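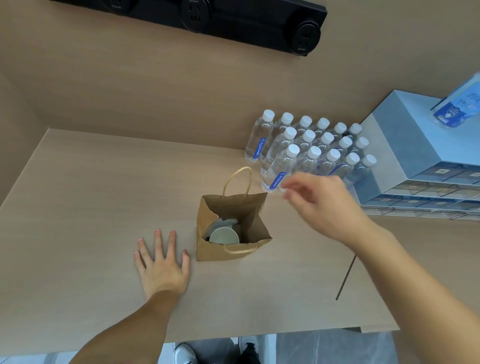

Small-parts storage, post 1. Every drawer gets a label before anything goes in it. A blank drawer fills with mixed screws within a week and then has to be emptied onto the table and sorted by hand.

Label text is noun first, size second: "washer M4", "spacer 10 mm". Alphabetical order then keeps similar parts together. Lihua Jiang does it size first at the Plamcombe bench. I have used both and still prefer mine.

I keep one master list, a plain spreadsheet with 838 lines. Columns are part, drawer, supplier, reorder level. Planasow exports its order history in a format that pastes straight in. Broseo does not, so those lines get typed.

Reorder level for common fasteners is 100 pieces. For anything that ships from Midtbø I set it higher – delivery is slow in October.

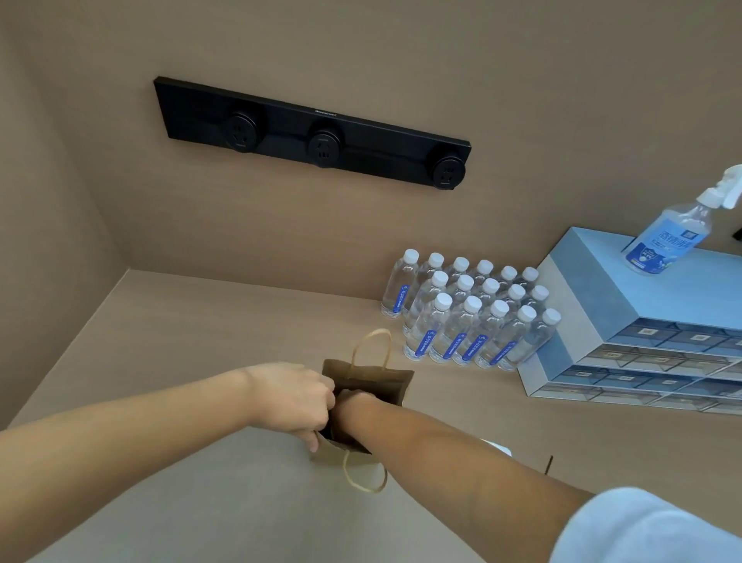

Surfaces next. I wipe drawer fronts with a cloth, never by spraying them directly, as liquid creeps under the edges of paper labels and lifts them. The alcohol disinfectant stands on top of the drawer unit, within reach of the table, and the label cards are on the drawer fronts right below it. Spray the cloth, then wipe along the row.

Drinking water goes against the wall. Paper bags get emptied the day they come in, then folded flat and reused for outgoing parts. A small kraft bag with twisted handles carries a light order fine. For metal I use a box.

Wall power strip: plugs go in one at a time, and chargers come out when the job is finished. Cables run along the wall, never across the work area.

Last full check was 2025-10-21. It took around 85 minutes, including relabeling. Found 2 drawers with the wrong contents, both spacers. Corrected in the sheet.

Next post: tape widths and which printer settings survive the wiping.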